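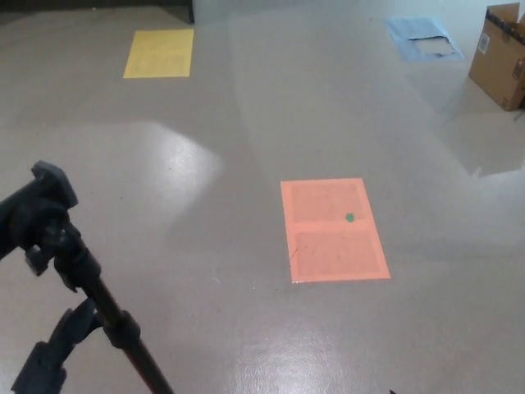
Can a machine pick up after us yet?

Started by gluepot_marge in Shop Talk > Robots and Automation
113 views

gluepot_marge
February 16, 2024
Hello all, long-time reader, and I apologize in advance because I do go on. I help run the small packing shop over in Brornville, and every night before we lock up somebody walks the floor and picks up what fell during the day. Paper, mostly, and little bits of plastic and tape ends. It takes 39 minutes if you do it right (I timed it, my knees were very interested in the answer). My nephew keeps telling me a robot arm could do that by now. We have the nice shiny epoxy floor, no rugs, no stairs, so I'd think it's about as easy as a floor can get? I'd love to hear from people who have been near these things. Is it real yet, or should I buy another pair of knee pads?

hollow_auger
Welcome Marge! I wish I had better news for you. A flat sheet of paper on a flat floor is one of the meanest things you can ask a gripper to pick up. There's nothing to get hold of. You and I wet a thumb or slide a nail under the corner and never think about it. Two hard fingers coming straight down will just skate the sheet along, and on a glossy floor it will skate quite a ways. Give the same arm a cardboard box with the flaps open and it has an edge to pinch, so it looks like a genius.

pinwheel62
I'm going to disagree with auger a little, in a friendly way. Paper is a solved problem if you use suction. Print shops have been lifting single sheets with suction cups for longer than I've been alive. You don't need fingers at all for that part.

hollow_auger
Sure, from a neat stack, squared up, in the same spot every time. Marge's paper is going to be crooked and creased, with a scrap of something sitting on top of it. Now is that one object or two? Do you lift the scrap first or carry the lot to the trash together?

tansy_and_rye
Hi Marge, I can add a bit from the Avley open workshop, where I spend more evenings than my family would like. We've been trying arms on floor work, and the thing that surprised me was how much trouble the shine gives. The overhead lights make big pale patches on the floor and it's hard to tell a patch from a sheet of white paper. Colored paper is a lot kinder, so that's what I'd start with.
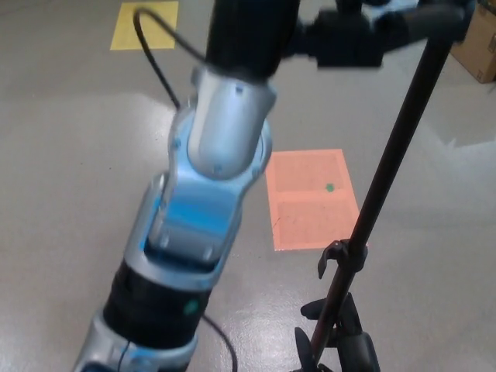 Orange sheet with the little green piece on it, box over in the corner.

The green piece is around bottle cap size, to give you an idea of the kind of thing I mean. I'd call small pieces like that fair game for an arm, on a patient evening. The sheet underneath I would still do by hand.

gluepot_marge
Oh that is so helpful, thank you! And that could be our floor, scuffs and specks and all. What would a person spend, just to try?

pinwheel62
I paid 326 dollars for a used Hevar hobby arm last May. It's bolted to my bench, mind you, so it only tidies what it can reach, and it took me 2 weekends to get it dropping screws in the right tray. I love it dearly. It would be no use to you on a whole shop floor, you'd need something with wheels under it.

hollow_auger
See, we agree more than we thought.

valente_row
Push broom, Marge. Twenty bucks. Does paper, plastic and tape ends in one go.

tansy_and_rye
The broom won't sort anything, though, and sorting is the part I'd want a machine for. Sweep it all to one spot, let the arm pick through the pile at its own pace overnight. I think that's closer than people believe.

gluepot_marge
I do like the pile idea. I'll talk to my nephew on Sunday, and I've ordered the knee pads in the meantime.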